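Selma Gashi has carried the same phone since before her nephew could talk, and he now talks mostly about her phone. It's a Lagman 2, it has a headphone jack, and she'll show it to you whether you ask or not.

Gashi fixes handsets at a two-chair repair shop in Morenstead, so she sees every new model within a month of launch, usually face down and cracked. We met in February, a week after the Jendard 8 came out, and I asked what she made of the fuss.

"It's a nice phone," she said. "The last one was a nice phone too. I had a man in here who paid full price for the upgrade, and he couldn't tell me which of the two in his hand was the new one. He had to check the box."

She isn't against upgrades. She just thinks people buy them for the camera and then take pictures of parking spots. Battery life is what her customers complain about, and a fresh battery at her counter costs 26 dollars. "They look at me like I'm hiding something," she said. "Then they go home and order the Goser."

The Goser, for those who skipped it, is the one that folds. Gashi has opened several. Her opinion of the hinge can't be printed, but she admires the glue.
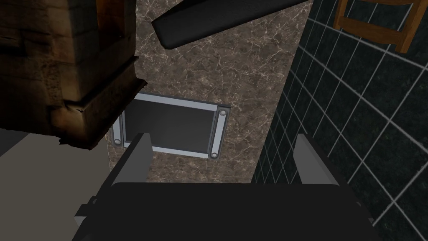

Her boss, Jericho Lumanlan, wandered over at this point to defend progress. He owns a Jendard 8 and loves it. "The screen is unbelievable," he said. "You can read it in full sun."

"When are you in full sun?" Gashi asked.

Lumanlan conceded that he mostly reads it in bed. He went back to his soldering.

I asked Gashi what would finally get her to switch. She thought it over for a while - a customer came and went - and said she'd want a back cover that comes off with a fingernail, like the old days. Then she plugged in her headphones and picked up the next cracked screen.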